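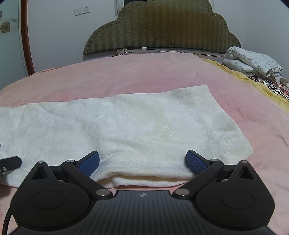

Doreen Pasko
List host, Wesavus Household Linens

Re: Whites gone gray, and what to do about hard water

Hello again, all, and a belated thank-you to everyone who wrote in while I was away at my sister's. I came home to a very full inbox and I have been reading it with my feet up and a pot of tea, which is my favorite way to catch up with you. I want to answer the question below on the list, as I know a good many of you out on the county wells have the same trouble.

On 2024-12-21, a member in Morelli wrote:

I hope it's all right to ask something so basic. We moved out here in the fall and every white thing I own has gone the color of dishwater. Towels, pillowcases, my good napkins, all of it. They feel stiff too, like they've been starched, and the towels don't soak up much of anything. I have tried more detergent, I have tried hotter water, and last week I tried bleach and one pillowcase came out yellow! The old washer did fine in town with the same soap. Is it the machine? My husband says it's the machine. We have the Nuvero that came with the house and I'd rather not buy another one if I can help it.
(end of quoted message)

Well, first of all, welcome to the list, and please never worry about a question being too basic. I have been doing laundry on well water for 38 years and I made every one of those mistakes myself, the yellow pillowcase included. Tell your husband I'd leave the machine alone for now. My money is on the water.

Hard water grabs hold of your detergent before the dirt gets a chance at it, and what's left over settles back into the cloth as a sort of gray film. Using too much soap can leave a film of its own. And if you have iron in the well, chlorine bleach will bring it out as yellow or rust, so put the bottle away until you've had a test done. The hardware store in Zinetetti sells the paper strips, and they only take a minute.

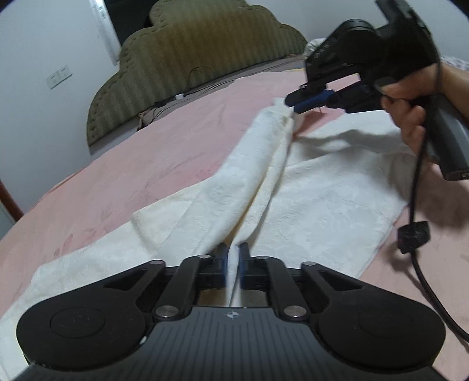 By Doreen Pasko, for the Wesavus list

Now for the part you really want, getting the gray out. I run the towels through a hot wash with washing soda and no detergent at all, and I let them sit in it a good long while before I let the machine drain. Then I rinse, and then I rinse again (yes, it uses water, but you only have to do it once in a great while). If they still feel slick or stiff, I do the whole business over. Skip the fabric softener for good. It makes towels feel lovely and then they just push the water around on your back!

Please shake each towel out hard before it goes in the dryer or on the line. A towel that dries in a twist stays scratchy in the creases, and you'll be fighting it when you fold.

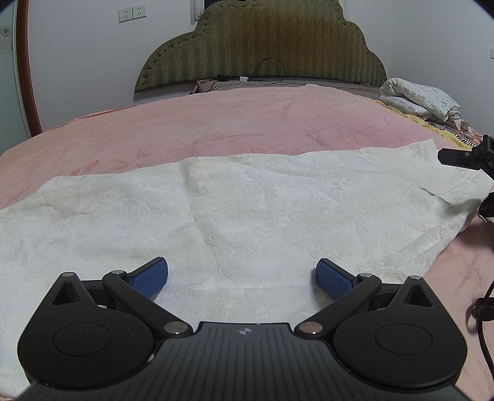 Cream-white jacquard with a raised floral pattern, spread out on the bed.

Patterned table linens want a gentler hand. I soak mine in oxygen bleach, the powdered kind, in warm water, after checking the care label, and I iron them face down on a thick towel so the pattern doesn't get flattened. My mother rolled hers around a cardboard tube for storage and I still do, though it takes up half the closet.

We'll have the water softener talk at the January get-together, so bring your test strip results and something for the cookie table. If you have an old family method for rust spots, do write in before then. I have heard lemon and salt, and I have heard rhubarb, and I would love to know if anybody has really tried the rhubarb.

Warmly,
Doreen

Wesavus Household Linens list
391 members, 1,807 messages in the archive
To leave the list, reply with the word LEAVE in the subject line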